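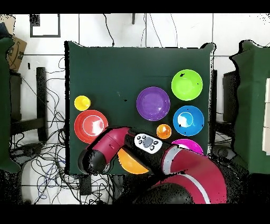
I've been promising a page about the picnic dishes since February, so welcome! They started as one box from a closing sale in Prirndale (37 pieces, no two shades quite agreeing) and grew from there, mostly my fault. I like them best on dark green, where even the plain purple plate looks like a party. The lime one and the bright blue one go on the same side because I think they flatter each other, and the little yellow cup is my favorite of the small things, with that paler yellow inside. Red-orange is for whoever gets there first.

A few notes for people who wrote in:

Purple plate. Rings around the rim, smooth in the middle. Good for crackers, terrible for peas (they roll and roll).

Blue plate. It catches the light like crazy. Kjell Viklund has offered to trade me two greens for it and the answer is still no, Kjell!

Orange cup. Holds one boiled egg or a sensible amount of ketchup.

Magenta plate. Came later, from the Westico outlet on the Breltovberg road, along with 18 forks I didn't need.

Everything lives in a crate under the stairs and gets washed by hand, warm water, soft sponge. Octavian Stoica asked whether they stack. The plates do. The cups sort of lean.

More colors when I get the second crate sorted, April 2020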